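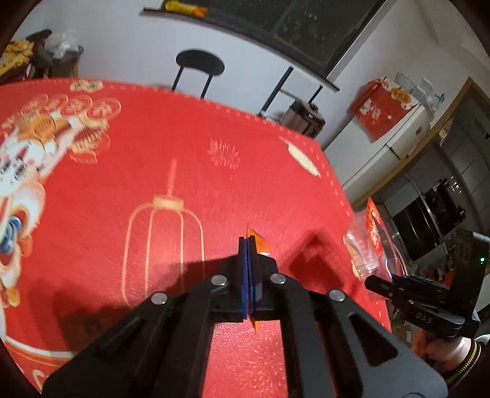 Rutamico – staff meeting, handling and packing group
28 December 2025

Present: Gunhild Hviid (chair), Nayeli Rivadeneyra, Titilayo Akande, Bjartur Eskildsen (minutes)
Apologies: Adesuwa Iyamu

1. Minutes of the September meeting
Agreed with no changes.

2. Hand-held grippers
Nayeli reported on the food package work. Small packets take longer to learn than large ones, and new people squeeze too hard. Titilayo asked for breaks to be written into the shift – 20 minutes after every 90 with the grippers. Agreed.

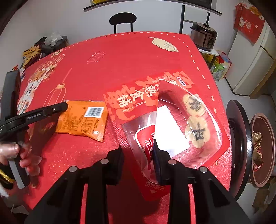

Nayeli will show newcomers the grip on large packages first, then on small packets.

3. Packing jobs
Titilayo asked what happens to the packers once the Tronell arm starts on line 4. Gunhild said two people move to checking and restocking, same pay and hours. Bjartur wants that in writing before the arm is switched on. Gunhild to draft a letter.

4. Training
Adesuwa sent a note asking that night staff get the same training as days. Agreed. Gunhild to ask Vimulico for a second session.

5. Any other business
Locker keys – still two missing. Return them to Bjartur.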